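Vogler Hardware Wallet – Set-Up Guide
Section 5: Creating your recovery phrase and sending your first coins

Before you start

You have charged the wallet, peeled off the protective film and installed the Deltico desktop app. If you skipped Section 4 because it looked dull, go back. It was dull, but it had the firmware check in it.

Set aside 50 minutes. You will need the wallet, its cable, both recovery cards and a pen. A pencil will do for a shopping list. It will not do for this.

CAUTION: The wallet is supposed to arrive with no recovery phrase. If yours came with one already filled in on a card, stop and do not send anything to it. Someone else has that phrase too, and they have been very patient.

5.1 Create the recovery phrase

1. Connect the wallet to your computer and wait for the Vogler logo.
2. Press the right button until the screen shows NEW WALLET. Press both buttons together to confirm.
3. Choose a PIN of five to eight digits. The wallet refuses 12345. It will accept your birthday, but it thinks less of you.
4. Enter the PIN again.
5. The wallet shows 24 words, one at a time. Write each one on the first recovery card, next to its number.
6. Copy all 24 words onto the second card.
7. The wallet now asks for 10 of the words in random order. Scroll to each one and confirm it.

Note: If you get a word wrong, the wallet goes back to word one and shows the same list again. After three failed rounds it makes a new phrase. Destroy the old cards if this happens. Spare cards are in the sleeve under the foam.

CAUTION: Do not photograph the words. Do not type them into a note, an email to yourself or a spreadsheet called "not passwords." Deltico will never ask for them, and neither will our support desk, who have enough to look after. 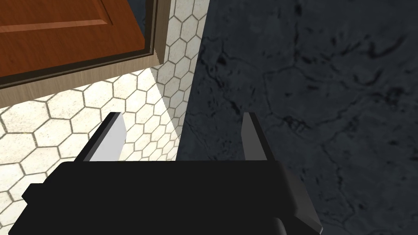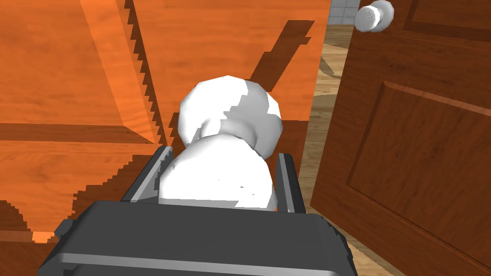
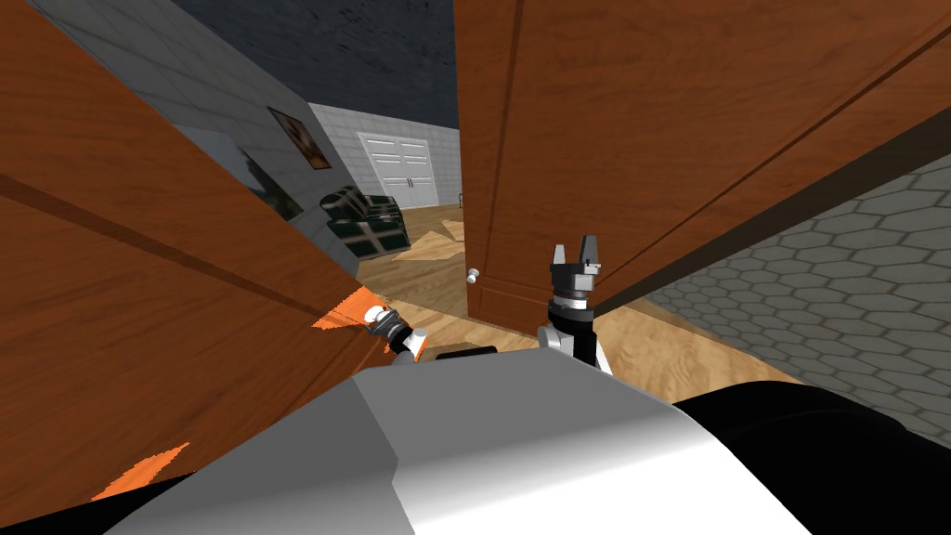

5.2 Store the cards

1. Put the two cards in two different buildings. Two drawers in the same desk count as one building.
2. Tell one person you trust that the cards exist. You don't have to say what they are worth.
3. Write the wallet's serial number in the back of this guide. It is on the underside, in type chosen by someone with excellent eyesight.

5.3 Add an account

1. In Deltico, open Accounts and click Add.
2. Pick a network from the list. Patotham and Trundar are switched on from the start – anything else has to be turned on under Settings, then Networks.
3. Give the account a name. "Savings" is fine. "Account 1" is also fine until you have an Account 2.
4. Approve the new account on the wallet.

Note: Patotham addresses start with pt and Trundar addresses start with tr. The two networks do not talk to each other. Coins sent from one to the other are gone, and no amount of polite writing to us will bring them back.

5.4 Receive a test amount

1. Select the account and click Receive.
2. Compare the address in Deltico with the one on the wallet screen. Read all of it. The first four characters and the last four are the ones a crook would bother to match.
3. Copy the address into the exchange or wallet you are sending from.
4. Send a small amount, one you could lose without having to explain it at dinner.
5. Wait for 10 confirmations on Patotham or five on Trundar. Deltico shows a gray dot while it waits and a green one when it is done.

5.5 Test the recovery

This is the step people skip. Dörte Reinholz, who answers most of our recovery tickets, has asked us to print it in larger type. The printer said no.

1. With only the test amount in the account, open Settings on the wallet and choose ERASE.
2. Confirm with your PIN.
3. Choose RESTORE and enter the 24 words from the first card.
4. Set a PIN. It can be the same one.
5. Open Deltico and check that the test amount is back.
6. Repeat steps 1 to 5 with the second card. Yes, really.

If the balance shows zero after a restore, check that the right network is turned on before you panic. If it still shows zero, one of the words is probably wrong. The wallet will tell you INVALID PHRASE in most cases, but now and then a wrong word makes a perfectly good phrase for a perfectly empty wallet.

5.6 Error codes during set-up

E-50: The cable carries power but no data. Use the one in the box.
E-3035: Firmware is older than the March release. Update as described in Section 4, the dull one.
E-10: Wrong PIN. After 10 wrong entries in a row the wallet erases itself, and you will be glad of 5.5.

Transaction fees are covered in Section 6.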